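Operating Rules for Simulated Kitchen Manipulation Trials: A Proposal and First Use
Student project report, Mechatronics Laboratory
Author: Kibet Wanyama
Project partner: Holside

1. Background

The laboratory runs its household manipulation trials in Binora, a simulated kitchen environment. Before this project the trials had no written rules. Each student set up tasks, started episodes and judged results in their own way, and scores from one term could not be compared with scores from the next. Two students working on the same pick-and-place task in May used different definitions of a successful grasp, and the difference was found only when the results were merged.

The aim of the project was to write a short rule set that a new student can apply without help, and to check that two people applying it reach the same verdict. Holside supplied the task list and asked for rules that could later be carried over to physical hardware.

2. Scope

The rules cover single-arm tasks with household objects and food items in a kitchen. They apply to teleoperated and scripted episodes. They do not cover trials with a person in the workspace, which fall under the laboratory's general safety instructions.

Safety standards for industrial arms were read as background. They deal mainly with guarding, stopping and human contact, and say little on how to record a manipulation trial. What was borrowed from them is the habit of stating a limit, a measurement and an action for each rule.

3. The rules

Rule 1. Name the target before the episode starts. The task sheet gives one target object and one destination. If the target is changed during the episode, the episode is void.

Rule 2. Leave non-target objects in place. An object that is not named on the task sheet may be touched but not displaced by more than 28 mm. Displacement is read from the simulator log and not judged by eye.

Rule 3. Hold before transfer. After the fingers close, the arm remains still for 60 simulation steps. If the object slips out in this period, the grasp is recorded as failed even if it is later repeated with success.

Rule 4. Food items are treated as separate classes. Raw fish or meat and produce are not to share a destination, whether or not the simulator models contamination. A rule that is ignored in simulation will be ignored on hardware.

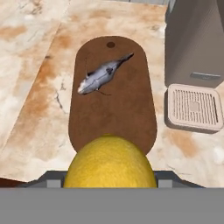
Rule 4 caused the most discussion. The first draft prohibited produce and raw fish on the same work surface at any time. This made a large part of the Holside task list impossible to run, as many tasks begin with mixed items in one area. The final wording restricts the destination only, and the starting layout is left to the task sheet. A stricter version can be added for physical trials, where cleaning between episodes also has to be specified.

Rule 5. Approach shelves from the open side. The wrist must not pass through a shelf panel or bin wall at any point, including cases where the collision model would allow it. Transparent parts are checked with collision geometry displayed, as they are easy to miss in the normal view.

Rule 6. Limit the episode. An episode ends at 600 steps. Time spent on recovery counts toward this total.

Rule 7. Record before judging. The verdict is entered after playback from at least two viewpoints. The view from the gripper is useful for finger placement but poor for judging clearance, and an external view of the arm is required for any task that involves a shelf.

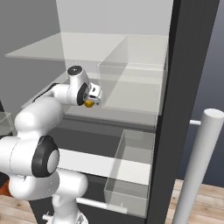

Figure 2. External view of the arm at the shelving unit, with a small yellow-orange object held in front of the upper shelf beside a clear bin.

4. Checking the rules

Two raters scored the same recorded episodes independently. Each received the rule text and the task sheets, with no verbal explanation. The acceptance level, set in advance, was 90 percent agreement on the final verdict.

The first round did not reach this level. Most disagreements came from Rule 3, where the draft said "a short pause" and gave no number of steps. A smaller group came from Rule 5: one rater counted contact with a bin rim as passing through the wall, the other did not. The text was changed so that rim contact is logged but does not void the episode. The second round, on new recordings, met the acceptance level.

The Katayama scoring sheet, used in the laboratory for earlier trials, was kept as the form for both rounds. Its free comment field proved more useful than expected - several of the wording changes came from remarks entered there.

5. Limitations

The raters were both familiar with the simulator. A reader with no experience of it may find Rule 2 hard to apply, as the log format is not explained in the rule text. Deformable items are handled as rigid bodies in Binora, so Rule 3 has not been tested on anything that changes shape under load. The displacement limit was chosen from trial runs and has no deeper basis.

6. Further work

The rule text has been passed to the Drarncombe group, which will try it with a different arm. Rules 2 and 3 will need new values for physical trials, and Rule 6 should be restated in seconds. An appendix on reading the displacement log is in preparation.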